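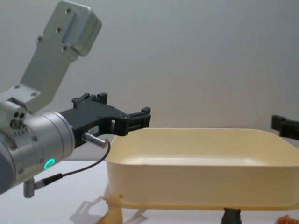
# Open day with a two-arm robot table, what should I ask (and can my kid have a go)?

**tansy_and_tin**

Hi all! We got a flyer through the door for the open day at the Kundside workshop in Brerstead, and my daughter has talked about nothing else since. It's on a Wednesday, doors at 4, and the flyer says there'll be a "tabletop sorting demonstration" with two arms working over one big tray. My photo up top is from when I dropped off the sign-up form and they let me peek at the table – empty cream tray, little toy animals in front of it, and the arm on the left already reaching over with its black gripper. I'm pretty sure the tan one is a giraffe. My daughter says deer. We've agreed to disagree.

I know nothing about robots. I do alterations and curtains. So what I'd love to know from anyone who has been to one of these:

- What does the green light on the arm mean? It's a small ring on the side of the wrist, bright green, and I couldn't stop looking at it.
- Do they let visitors drive the thing, or do you only watch?
- Is it worth it for an 11-year-old, or will she be bored after the first giraffe (deer)?

There's a talk afterward too, but it's called "Grasp Planning in Clutter" and I have a feeling that one isn't aimed at me. Thanks in advance!

**Idalina Bragança**

Oh, you'll have a great time! I went to the one at Lonomthorpe last June and took my nephew, who is a bit younger than yours, and we stayed right to the end.

Green light first. I can't tell you for certain on that arm, because makers use colors differently, and some let the owner pick what the ring shows. On the ones I've been around, green meant powered up and happy, but on another make the same green could mean something else entirely. Ask whoever is running the table, and ask what the other colors are while you're at it. My nephew got them to go through every single one and it was the best part of his afternoon.

As for driving it, that depends on the setup. At Lonomthorpe they had a pair of hand controllers, and kids got a turn after the main demo, with somebody standing by the stop button the whole time. You had to put your name on a sheet by the door. We were number 15 and still got on, but the sheet closed early, so go there first and look around afterward. If she has long hair, tie it back before you get in line, and leave dangly bracelets at home.

What surprised me was how fussy the picking is. You think, it's a toy animal, how hard can it be? Then the fingers come down on a rounded back and the thing just squirts out sideways. Anything with a bumpy shape made the operator slow right down. The kids were yelling advice by the end (all of it wrong, mine included). Somebody's hippo went on the floor twice and got a round of applause both times.

Things I'd ask, if I were going again:

- Are the arms following a program, or is a person moving them?
- How does it know it's got hold of something? Can it feel, or is it only looking?
- What happens if both arms go for the same animal?
- Which toy is the hardest and why?
- Where does that cable under the wrist go? I asked this about theirs and got a really nice long answer about power and signals for the gripper, and why you leave enough slack for the wrist to turn. Your photo has a black one looping back to the arm in the same sort of way.

Skip the talk unless she's a very patient 11. We lasted through the introduction and went for fries.

Also, stand on the side if you can. People bunch up at the front of the table and then you're looking at the back of somebody's jacket.

**vieira_bench**

Been to Brerstead, parking is bad. Use the lot behind the Vieira building and walk over, it's free after 4.

Black thing on the end is a parallel gripper, the two fingers slide toward each other and apart. It doesn't wrap around stuff like a hand does. Long skinny toys are easy if it grabs across the narrow part, round ones are a pain.

Kid will be fine. Don't let her reach in to "help" even when the arm has stopped. Stopped isn't the same as off.

**tansy_and_tin**

Thank you both, this is so helpful! I've copied the list of questions onto the back of the flyer and she has added one of her own, which is whether the robots have names. We'll be early for the sheet – and hair tied back, I promise. Will report back on the giraffe.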